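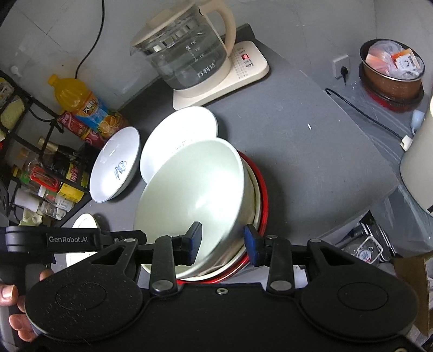
Photo: from my own Friday recordings

Posted in Projects, April
Print this post | E-mail this post

I have now put away so many bowls with a gripper that my own hands feel like a luxury. If you read my last post, you know I signed up to record kitchen chores for a learning system, and a few of you wrote to ask what that looks like day to day. So, pour yourself something, because I do go on a bit!

The set I'm adding to is called Brelik, and the goal for the whole thing is 1,000 good examples of dish handling. Mine are a small slice of that. You hold the gripper, you do the chore, and the recording of your hand's path and the view from the tool becomes one example. Then you do it again with the bowl turned a little, or the plate under it swapped, and again, until your tea has gone cold.

Big bowls are my favorite and also my nemesis. The two blue rubber tips have to close on the rim, and a wide glossy bowl sitting on a plate gives you very little to aim at. Go in too flat and you nudge the plate. Go in too steep and the bowl swings (I caught it, thank goodness). What works for me is to come in slowly, close on the rim, wait a breath, and only then tip it up off whatever is underneath.

I asked the folks at Garar, who sort through everything we send, whether I should clear the counter first. They said please don't. A system that has only ever seen one bowl on a bare table gets lost the minute there's a kettle behind it and soy sauce, or something like it, on the rack. So the spice rack stays, the cords stay, and the plate leaning up at the back stays wherever it ended up. I can't tell you how happy this made me – finally, a hobby that rewards my housekeeping.

They do want the slips kept in, by the way. Out of my last batch, 4 takes had a fumble and a second try, and 3 of those were marked as useful. The other one was me talking to the bowl.

If you want to try it yourself, start with 2 dishes and keep your thumb relaxed, or you'll be sore by supper. I moved to the full stack too early and paid for it. Next up is a set called Trindade, all cups and lids, and I'm already nervous about the lids.

Posted by the author of the Drellent blog

This site uses cookies to remember your settings. Accept | Learn more
Get new Drellent posts by e-mail. Sign up for the newsletter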